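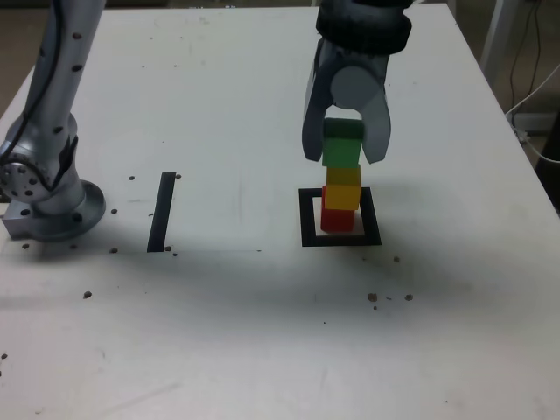 Figure 4. Gripper holding the top block of a stack, with a second arm at left.

4.2 Who gets to sell to the big plant?

I went into this part of the study expecting a story about skills. Everyone I'd read on supplier links in small port towns says the same thing: the foreign owner arrives, the local workshops aren't up to standard, and so the orders go abroad. I had half the section written in my head before I'd done a single interview (a bad habit, I know). Then I sat down with the owners of 34 small firms in and near Danport, and what they wanted to talk about was getting paid.

The Meinecke plant pays its suppliers at 60 days. For a large company that is an ordinary term, and the purchasing office was quite open with me about it. For a metal shop that buys its stock with cash and pays wages every Friday-equivalent, as one owner put it, two months is a very long time! Several owners told me they had won a first order, delivered it, and then turned down the second. In my first coding of the interviews I had those firms down as "dropped by buyer", and I had to go back and recode them all, which took most of January.

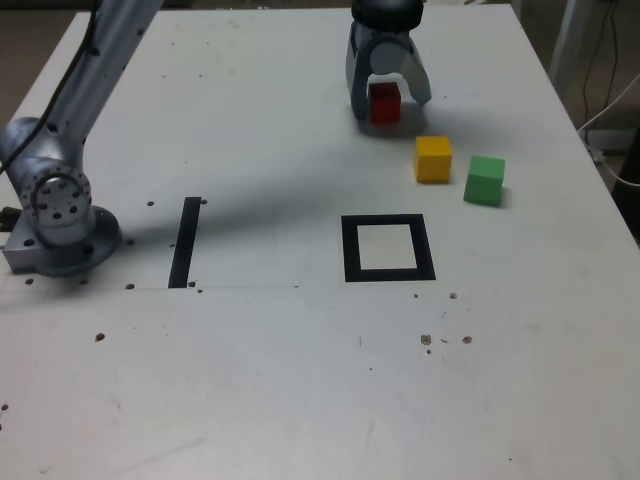
Figure 5. Red, yellow and green wooden cubes on a white tabletop, with robot arm and gripper.

The Zela scheme was meant to help with exactly this. It began as a matching service, a sort of list where plants could look up local firms, and a small credit line was bolted on later. I like the idea of it very much, and I'd still say the list side works well enough. The credit side is harder to love. To borrow against an invoice, a firm has to show audited accounts, and only four of the firms I spoke to had any. The rest kept perfectly good books of their own, in ledgers or on a laptop, and were told these didn't count.

Compare Tudinlow, up the coast, where the plant is smaller and has almost 200 staff. There the council talked the owners into paying local suppliers on delivery for anything under a set value. It isn't written into any investment agreement, as far as I could find, and it seems to rest on the goodwill of whoever runs purchasing at the time.

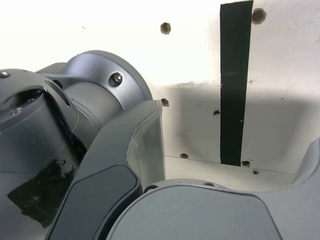 I don't want to lean too hard on that comparison. Tudinlow has an older boatbuilding trade, so its workshops may simply have started out in better shape, and I have no figures on local buying there from before the plant opened. I also spent less time in the town, and the people who agreed to see me were mostly the ones doing well. Anyone who has done this kind of fieldwork will know the feeling.

Still, the two towns offered investors much the same package: the same tax holiday, the same cheap land, the same promise of a road. None of it touched payment terms. When I asked officials in Danport why, they said it had never come up, and I believe them, having read the minutes.

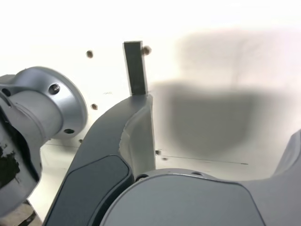 What came up a great deal was training. Both towns put money into courses, and owners spoke warmly of them, even those who had stopped supplying the plant. A few had sent their own children. I come back to the courses in section 4.3, where I look at where the trainees went to work afterwards and how many of them stayed in the district.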